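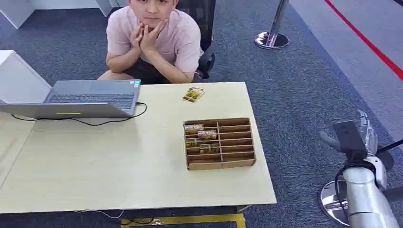
Packet-sorting trials suspended at Skorkport

Evach has suspended packet-sorting trials at its Skorkport site after a fault in the wrist of a humanoid robot. The hand failed to release on command and stayed closed for 185 seconds on Friday afternoon. There were no injuries.

The robot had completed 997 placements into a compartment tray before the fault occurred. Qistina Menon, head of trials, said the stop button had worked as intended, but that the hand should have opened at once when power was cut – a requirement of the site's safety rules.

An early inspection by Wahyudi Siregar found a worn connector on the wrist cable. The part will be replaced on both arms, and the two operators on shift have given statements.

Trials will remain closed to visitors until the inspection report has been accepted. Enquiries should be addressed to Hefin Prydderch at the Skorkport office.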